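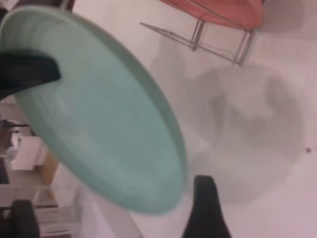

## Why a plate has a rim

A plate is a shallow dish with two main parts. The flat middle is called the well. The raised edge is called the rim.

The rim has two jobs. It stops sauce from running off, and it makes the plate stiffer – a bent edge is harder to flex than a flat sheet. The green plate has a slightly raised rim.

**Try it:** Hold a sheet of paper by one side. It droops. Fold up 6 millimeters along each long edge and hold it again. It droops less.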